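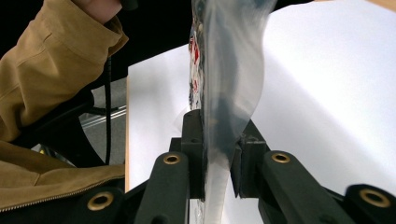 Photo: taken during my kit trial, both pictures mine

The Vilstead starter kit promises you'll be "collecting useful grasps before lunch." I had mine on the bench at 9 in the morning and got my first clean session a little after 4, so I suppose it depends when you eat.

The kit is a hand-held gripper with two black fingers, brass bushings in the joints and a camera looking at the jaws. You squeeze, it records, and Vilstead's paid service, Edar, is meant to turn your squeezing into something an arm can learn from. The sales page leans hard on "deformable objects." Fine. I gave it clear plastic bags.

It can hold one. The pads pinch thin film better than I expected, and I'd give them credit for that if the same page didn't show a bag being picked up by a corner, calmly, as if bags behaved. Mine wrinkle, shine and swing about. Quick moves come out as smear, and smear is what you're paying Edar to process.

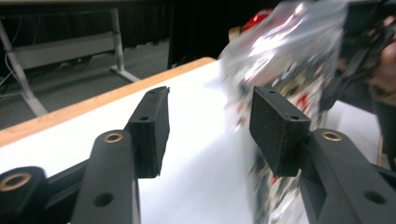 Fast pass at the bag, pads open.

My bigger gripe is the money. The service bills by uploaded session, and a session you throw away counts. I threw away eight in my first 45 minutes. The Lindgren kit I tried in June is uglier and its trigger made my thumb sore, but it lets you trim and delete on your own machine before anything leaves the building. I asked Vilstead whether that was coming and got a link to the same sales page.

Then there's Brornlow, who resell the whole thing with a "training day" tacked on. I read the outline twice. As far as I can tell the training is how to squeeze.

Would I buy it? The hardware, maybe, secondhand. The bushings feel decent and there's no slop in the arms so far, though a short trial says very little about wear. The subscription, no. Not until they publish some results on bags that somebody outside the company has picked, full ones, and let me bin my own bad takes for free. I've got the kit until the end of the month and I'll try it on towels next.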